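Rencontres économiques de Jundville

Les Rencontres économiques de Jundville sont un forum annuel consacré à l'investissement immobilier et au crédit aux entreprises. Elles se tiennent chaque année en septembre, pendant 2 jours.

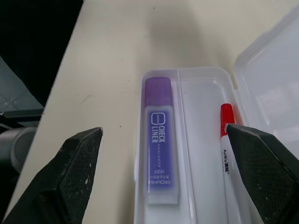
La manifestation réunit 600 participants, pour l'essentiel des dirigeants de sociétés foncières, des banquiers et des élus locaux. Le programme comprend 11 séances plénières et des ateliers à accès restreint, dont les débats ne sont pas publiés.

Histoire

Le forum est issu d'un colloque sur les taux d'intérêt organisé à Cerkstead par le cabinet Krishnan. Il s'est installé à Jundville après la fermeture du centre de congrès de Cerkstead, dont la grande salle ne comptait que 180 places.

Organisation

Le cabinet Krishnan conserve la direction du programme. La gestion des inscriptions et de l'hébergement est confiée à la société Skuturden — également chargée de l'édition des actes, qui paraissent au printemps suivant. Les derniers actes ont été mis en ligne le 25 avril 2025.

Voir aussi

Investissement immobilier
Société foncière
Taux directeur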